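Humel 240 Wall Hanging Cloth

The Humel 240 is a plain woven cotton cloth for covering worn plaster, dividing storage or softening echo in small rooms. It is supplied flat, hemmed on all four sides, without rings or rod pocket. Width 240 cm, weight 889 g. Order code 1685.
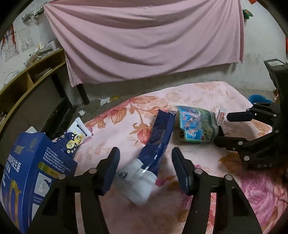
Dusty-pink cloth pinned at the top corners, beside a shelf unit.

Fixing at the corners only gives deep folds. For a flatter hang, add pins along the top hem at 51 cm spacing. Pins are not included. Keep clear of heaters and lamps.

Wash at 30 degrees with similar colours. Line dry. Iron on the reverse while slightly damp. Allow for slight shrinkage on first wash. Cut lengths cannot be returned.

Related items
Jakico brass push pins
Pusska curtain wire set
Insaurralde linen throw
Humel hemming tape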